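Hi Erasto,

You asked for something less stiff than the last report, so I'm writing this one the way I'd tell it to you over coffee. It covers October and the small-bathroom half of the Jalemgate housekeeping work. The kitchens are Zlatko's and he'll write to you separately (he has opinions about grout, be warned).

The big news is that the toilet routine is written! It took us 14 drafts, which sounds like a lot for a page and a half of text, but you would not believe how many ways there are to say "do under the rim." Bevan wanted everything in one long checklist. Ona wanted a card that could hang on the back of the door. We went with the card, and Bevan's longer list sits behind it in the binder for anyone who wants the details.

The order we settled on is lid up first, brush out of its holder, bowl, under the rim, then a pause with the brush held over the bowl so it can drip where drips belong. After that it goes back in the cup, and only then do we wipe the outside, the tank top and the flush button. The pause is the part I fought for. Our early drafts went straight from scrubbing to putting away, and we kept ending up with a trail of drops across the floor and a puddle in the bottom of the holder.
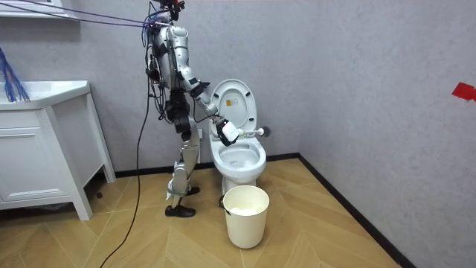

Brush over the open bowl, lid raised.

We also changed our minds about where the brush lives. In the first plan it went behind the toilet, tucked out of sight, and I was all for that until I had to reach back there a few times in a row. Now the holder stands on the floor right next to the bowl. It isn't glamorous, but you can get the brush out without bumping your elbow on anything, and it's much easier to mop around.

The holder itself is still an open question. The cream one is a plain open-topped cup, and I like that you can see straight down into it and notice when it needs rinsing. Ona would rather have something with a cover. We have 2 covered ones on order from Inar and I'll let her run the comparison, because if I do it I'll just pick the cup again.

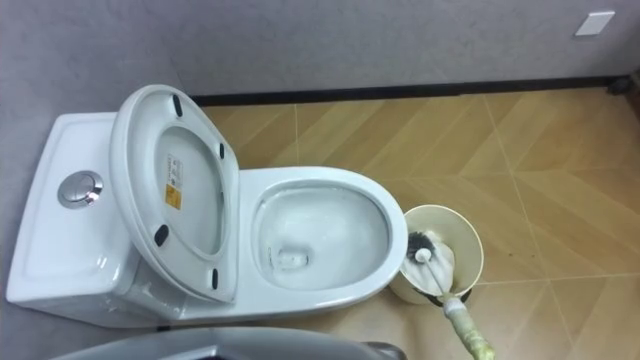

Jalemgate Housekeeping Methods Team

On to money. We've spent $1,582 so far, nearly all of it on brushes, holders, cleaner and the printing of the cards. That leaves us comfortably inside what you gave us for this half of the work. The only thing I can see creeping up is cleaner. We started on the Pistis one, and Nii thinks we go through it too fast because the nozzle gives you a huge squirt whether you want it or not. He's trying the Heo bottle next, and if it does better we'll switch before the next order goes in.

What didn't go so well: the hinges. Everybody cleans the bowl and the top of the tank, and then the spot where the lid meets the back of the bowl gets skipped, every single time, me included. We added a line to the card and it helped for a bit, then we all went back to our old ways. Nii suggested moving that line up so it comes before the bowl, while you still have a clean cloth in your hand. I think he's right, and the next printing will have it there. The little rubber bumpers under the lid are on the same line now, as they collect more grime than you'd expect.

Next up for us is the sink and mirror, then floors. I'd like to have both drafted in 4 weeks, though floors may run over if we can't agree on mops (we can't, so far). Ona has also asked for a larger bathroom to test the card in, one with more space beside the toilet, and I'd be grateful if you could put in a word about that.

One small thing I need from you is a yes or no on laminating the cards. The paper ones curl up in the damp and I've already replaced a couple. It would come out of the printing line and I don't need any extra for it — just your okay.

Come by any morning before 10 if you want to see how we're getting on. Bevan will make you read the binder.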